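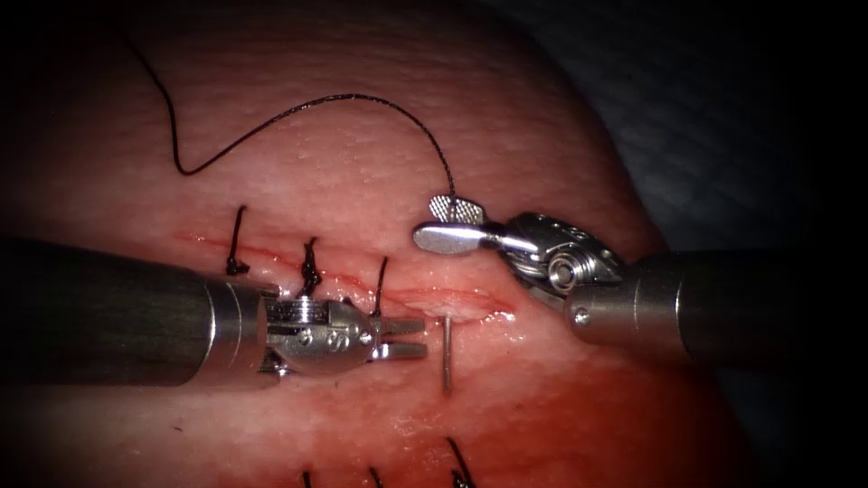
Suture pad, three stitches in, right end still open.

Ticket 533: Rornham match tracker, wrong score after halftime
Opened by: Fermín Villalba
Status: reopened

Hi again! So I run the live scores page for our football club, and the tracker is doing the thing where it forgets a goal. We were up 3 to 2 against Pereyra at the break (great half, by the way, their keeper had a rough one) and the second I tapped Start Second Half it dropped us back to 2 all. My phone blew up with messages from parents asking who got a goal taken away!

What I tried, in order:

Closed the app and opened it again. Same score.
Logged out and in on the tablet. Same score, and it lost my lineup too, so I typed in all the subs again.
Deleted the last goal and added it back as minute 44. It showed up for almost 12 seconds and then went away.
Switched off the stadium wifi and used my phone's hotspot. No change.

The goal list is fine, that's the weird part. All the scorers are in there with the right minutes. It's only the big number at the top and the one the league page pulls from.

Update, 4:40 pm
Your chat person had me turn off "sync with second scorer." Score fixed itself right away. But Kivov is our away scorer's login and he wasn't even at the game, so why is his tablet sending anything?

Update, 6:15 pm
Okay, found him. He had our match open at home and never hit the kickoff button for our third goal (he was following on the radio). I've turned his access off for now. It came back again in the Grovivden game though, same drop at halftime, with sync off this time. That's why I'm reopening this. Logs attached from both games, we play again at 2 and I'd love to not do it on paper.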